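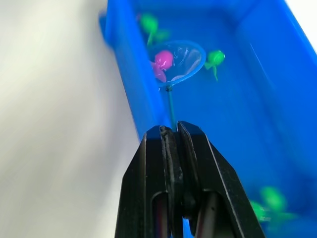

Ticket: Wrist camera and joint log out of step on fish scooping episodes

Project: Rendoton
Station: 2
Opened by: Maricel Panganiban
Assigned to: Faraji Barasa
Severity: blocks export
Status: closed

Problem as reported

Export for the fish scooping task stops at the alignment check. The checker compares gripper width in the joint log with the gripper opening estimated from the wrist view. On station 2 the two drift apart over the length of an episode. At the start they agree. By the time the net is lifted, the log is ahead of the video by up to 18 frames.

Target for this task is 499 episodes. 200 are recorded. I have not deleted anything. The same export settings pass on the drawer task from the same station.

Expected: log and video agree to within 2 frames for the full episode.
Seen: agreement at the start, growing offset after that.

Comment, Faraji Barasa

Please attach the recorder output for one good and one bad episode. Also confirm which build of Costero the station is running. The drawer episodes are short, so a slow drift could be present there too and stay under the limit.

Comment, Maricel Panganiban

Both attached. Station is on the October build. You are right about the drawer task: the offset is there, but small enough to pass. Nothing was changed on the gripper or the camera mount between the two tasks.

Comment, Isla Drummond

Two things to rule out before anyone touches the recorder.

1. Slip of the net handle. The handle is thin and the fingers close nearly all the way on it. If it turns in the grip, the operator re-grips and the width trace gets a bump. I checked the traces. There are bumps in a few episodes, but they do not line up with the drift.

2. Exposure. Glare off the water and the clear net can push auto exposure around, and a longer exposure lowers the frame rate. That would give exactly this shape of error.

Comment, Faraji Barasa

Checked item 2. The camera drops frames when exposure goes above its limit, and the recorder writes the frames that do arrive with evenly spaced times. So the video plays short and the log looks as if it runs ahead. The true capture times are in the sidecar file. They are just not used at export.

Test run:
- Auto exposure on, net over the tub: drift present.
- Fixed exposure, same setup: no drift.
- Auto exposure on, tub covered with a white board: drift present, smaller.

The last result says the water is only part of it. The white surface beside the tub and the lamp angle also matter.

Comment, Chiyo Matsuda

Can the recorded episodes be kept? We would prefer to not repeat them. The fish positions in the early ones are hard to get again, with green ones close to the rim while magenta ones are already in the net. Those are the cases where the Shimada policy fails most.

Comment, Faraji Barasa

Yes. Capture times are intact, so the episodes can be rebuilt. Steps:

1. Copy the raw folder. Do not work on the original.
2. Run the retime script with the sidecar file as the time source.
3. Let it mark gaps. Do not fill gaps with repeated frames. The learner would read a repeated frame as the arm holding still.
4. Run the alignment check again.
5. Anything still over 2 frames goes in the reject folder with the reason in the note field.

Comment, Maricel Panganiban

Done on all 200. 18 rejected, all for gaps during the lift. The rest pass. Rejected episodes will be recorded again with fixed exposure.

Question on labels: when a fish is in the net but the rim is still low over the tub, do we mark success or wait for the drop into the bin?

Comment, Dayana Guzmán

Wait for the drop. Mark "captured" as a subgoal when the net is clear of the water and holds at least one fish, and leave the final flag empty until release. If two fish are in the net, it is still one episode.

Also, the inner plate on the left finger is scuffed along its edge. It does not affect this ticket. Holtton has spare pairs, so I opened a separate request. Replace both fingers at once and run the zero width routine before the next session.

Resolution

Fixed exposure set as default in the station 2 profile. Export now reads capture times from the sidecar file. Alignment check runs at the end of each episode and shows the result to the operator. Same change to be applied to station 1 under its own ticket.

Closed by: Faraji Barasa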